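Home Visits Workshops Fairs Suppliers Contact

Open afternoon at Skaltcombe: shelving, fruit and a long walk from the station

Skaltcombe opens its storage and display building to visitors once a year, in May. I went with Genowefa Kozłowski, who is refitting a small grocery and wanted to look at shelving before she paid for any. We took the local train and walked from the station, which took longer than the map suggested. There is a bus, but it goes the other way first.

Sign-in is at a desk inside the side entrance. You get a sticker with your name and a sheet with the floor plan on it. The sheet lists 6 rooms. The plan is drawn with the entrance at the top, so everyone holds it upside down for the first half hour. Coats go on a rail in the corridor and bags go under it.

The first two rooms are paper goods and packing. Sallimau had a table of cartons and dividers, mostly for bottles, and a man cutting inserts to order. He made Genowefa a divider for a jam carton while she waited. It was a good fit and she carried it around for the rest of the day. Chraibi had labels and shelf-edge strips next door. The strips clip on at an angle so you can read the price standing up. I asked whether they fit a board with no lip and was told they need an adapter, sold separately.

The room we had come for is the shelving room. It has plain white walls and a light brown tiled floor, and the unit on show is a white cubby shelf, three columns wide and five rows high. Most of the compartments were empty when we got to it, which suited us, as we wanted to look at the boards and the joints. A few pieces of fruit were set out in it, and the picking was being done into a small red basket.

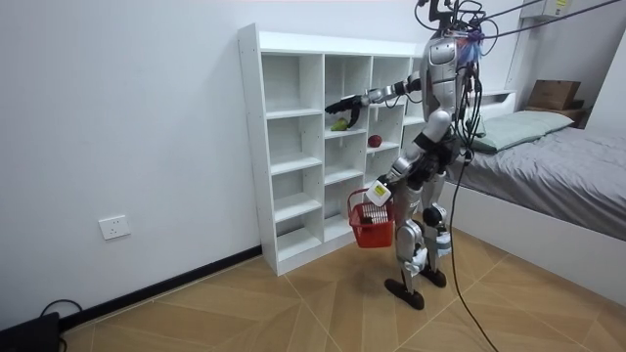
Picking from the cubby shelf, with the basket at knee height. The pear is in the left column.

Jean Geddes runs this room and answered most of our questions. The compartments are open and square, with no doors and no backs you need to unscrew. The side panel is drilled with small holes for adjustment. Genowefa wanted to know how the unit would hold up under potatoes. Jean said she would not put potatoes in it, and suggested bins on the floor for anything sold by the sack. For apples, pears and lemons she thought it was fine, one kind to a compartment, no more than two deep.

We talked for a while about white. It shows dirt, and Genowefa's present shelves are dark green for that reason. Against that, fruit is easy to see on it. The pear was plain from across the room, lying on its side on its board. The red fruit stood out too, even with the board above throwing a shadow over it. Jean wipes the boards down with a damp cloth and dries them after. She does not use spray near food.

The price for the unit as shown is 359, with delivery extra. Extra boards are 51 each, which we both thought was high. You can order it narrower, but the price does not come down by much.
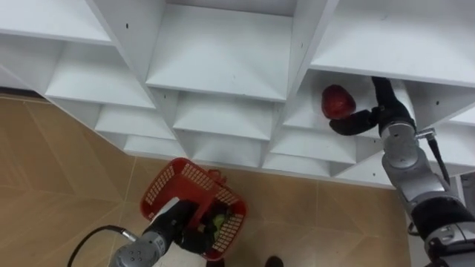 Storage and Display

Comico shares the same category on the floor plan and has the room across the corridor. Their shelving is metal, heavier, and meant for back rooms. Ayman Lamrani showed us how the uprights lock. It is a good system if you have a straight wall, and Genowefa does not. He was frank about that and told her to go back to the cubbies, so we did, after tea.

Tea is in the end room and costs 3, with a slice of something. We had the seed cake. Maxence Leclerc was at the next table with a folder of floor plans for a bakery, and he and Genowefa compared widths. His doorway is narrower than hers. Both of them will have to take a unit in flat and build it inside.

On our second visit to the shelving room we paid more attention to reach. A compartment that looks roomy from the front is a different matter when you are getting a hand in beside the fruit and under it, with a board above and a partition at the side. Small round fruit does better near the front of the board. Genowefa said her customers will not feel around at the back for the last apple, and that she would rather fill the shelf less and more often. 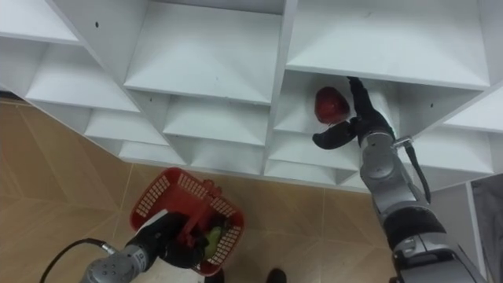
She also looked at the bottom row, which is close to the floor. Her shop gets muddy in winter, and she would leave those compartments for paper bags and spare baskets. Jean agreed and said most people do something of the kind.

We did not get to the last talk, given by Xiaoqing Xu, on keeping cut flowers in a shop with no cold room. The handout was on the desk as we left. It covers buckets, water and where not to stand things, and there is a list of stem lengths on the back.

Genowefa has asked for a quote on one unit with two extra boards. Delivery depends on the van schedule, which Jean will send by mail. Parking at Skaltcombe is behind the building and was full by the middle of the afternoon.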